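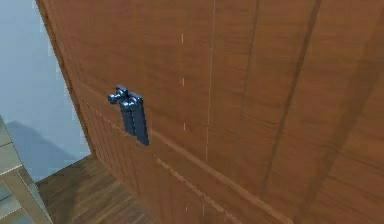 Renting in an old quarter: what to check before you believe the listing

Every old neighbourhood has a story now. The tannery street, the weavers' lane, the hill where the grapes used to grow. I've stayed in a fair few of these places, and the story is usually the best-maintained thing in the building. A few household tips for anyone taking a flat in one for a month or more.

Run the taps first
Open the kitchen cold tap and the shower together. In Sanham our "restored 1860s merchant's residence" gave us a decent shower until someone filled a kettle two floors down. Let the hot water go for a full minute before you decide it works. If the tank is 38 litres, two adults will be taking turns.

Don't scrub the floor
Hosts love to say the tiles are original. Maybe. Old cement tiles mark badly with vinegar, and so do limestone steps, whatever your aunt swears by. Use warm water, a drop of dish soap and a mop you've wrung out properly. Any colour that comes off on the cloth was probably put there last winter.

Smell the cupboards
Fresh paint in October, at the end of the season, makes me suspicious. Open the wardrobe on the outside wall and put your hand flat on the back panel. Musty? Keep your clothes in the suitcase and leave the doors ajar. Those little tubs of moisture crystals are fine for one cupboard and useless for a room. Ours in Oltus filled up in 14 days and the wall was as damp as ever.

Shutters
Try every one, including the one behind the couch. A stiff hinge wants a rub of candle wax or a bit of graphite. Cooking oil goes gummy - I've seen it recommended on three travel sites and I wouldn't.

Market produce
The "farmers' market" in the old square is often the same wholesale crate with a nicer basket under it. Babak Esfahani, who rented us the place in Layug, told us to go after noon and buy whatever looked ugly. Fair advice. Soak leafy greens for 20 minutes in cold water, lift them out and look at what's left in the bowl.

Stairs
Count on carrying everything. "Charming staircase" in Kusadance meant 28 steps to the first landing and a bulb on a timer. Keep a flashlight by the door.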